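Gumthorpe, July

Up at seven, earlier than I wanted, because the gulls were at the bins again. Made tea and sat on the back step until it was warm enough to be pleasant. The beans have gone up past the top of the canes and are waving about with nothing to hold. I should have bought the longer canes. Picked enough for tonight and left the rest.

Concetta Rizzi rang at half past eight about the clear-out at Wetusstead. The house has to be empty in 14 days and she has only done the kitchen and one bedroom. She had found 433 postcards in a suitcase, all of them written on, most to her aunt. She counted them because the man at the auction room asked her to. He offered £20 for the lot. She said no, and I think she was right, though I don't know where she will put them. I said I would go over and help with the wardrobes.

Bus at ten. It took the long way round by the reservoir, where the water is very low and you can see the line of the old wall. There was a heron standing on it. Two schoolgirls behind me argued the whole way about whether one of them had been invited to something.

The wardrobes took all morning. Her aunt kept everything. Wool coats with the dry cleaner's tickets still pinned inside, blouses I would guess were from the sixties, a drawer of gloves in pairs held together with bands that had perished and stuck to the leather. We made one heap for the charity shop and one for Concetta to think about, and by lunch the second heap was much the bigger. The moths had been in the coats, so those went. The shirts and cotton things were sound and only wanted washing and hanging up. We ran out of hangers before twelve and she went next door to ask for more.
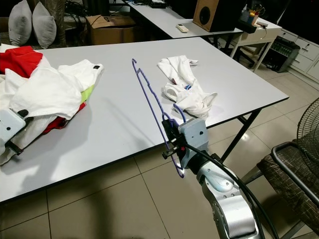
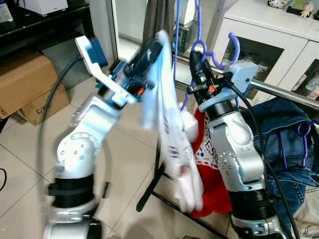
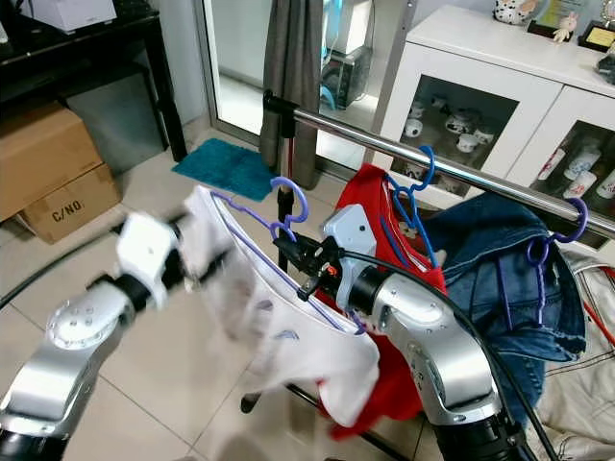 The purple hangers.

Lunch was bread and cheese and the last of a jar of pickled onions, which were soft. Afterwards Concetta read me some of the postcards. A good many are from a friend called Vītola, who seems to have travelled for work and wrote about nothing except the food and the beds. One from the coast says only "Soup again. Mattress better." I liked her very much by the end. There is no address for her anywhere, and the last card has a postmark neither of us could read.

Khairul Wibisono came at three with his van and took the first load. He wouldn't take money for petrol so Concetta gave him the standard lamp, which he had been looking at. He says his sister is opening the café at the bottom of the hill after all and will call it Nindia. I thought that had fallen through in the spring. He wants us to go on the first evening and I said we would.

Home by six. My back hurts from bending. Had the beans with a boiled egg and didn't bother with potatoes. I brought one thing away with me, a green cardigan with good buttons, and have put it to soak in the sink with a bit of vinegar to get the smell of camphor out.

Need to remember: longer canes, stamps, ring the dentist before noon. Concetta wants me again tomorrow for the box room. I have said yes but not before eleven.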